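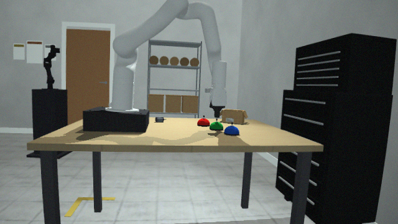
4. Your first press: the three-button task

Now for the fun bit! By the end of this section your arm will be pressing buttons on command, and you can start thinking about your entry for the Suvitz club challenge.

4.1 Open the starter world from the Galico menu and wait until the arm and the table have both loaded.

4.2 Find the red, green and blue buttons on the right half of the table. Red is farthest back, blue is nearest to you.

4.3 Type your team name in the top box, then choose "red" as the first target.

4.4 Set the speed to 19. It feels slow, but you will be glad of it while you learn how the arm swings!

4.5 Move the gripper over the dome, lower it in small steps and press "Save point". Do the same for green, then blue.

4.6 Press "Run". Each team has 90 seconds to get through all three colours in order.

Note: The cardboard box stands right behind the blue button. Come straight down on blue, and go straight up again before you turn the arm.

Note: Yuxi Shi's team got their best runs by saving an extra point high above the table between colours. Do try it, it's a lovely trick.

Caution: Keep the speed under 75 until your points are saved. Any faster and the arm may overshoot, and the run will stop with a "contact" message.

Caution: "Reset world" wipes your saved points as well. Export them first!

If the program freezes, close it and go back to step 4.1. Still stuck? Ask Uliana Mykhailiuk at the Saturday session, and bring your log file with you.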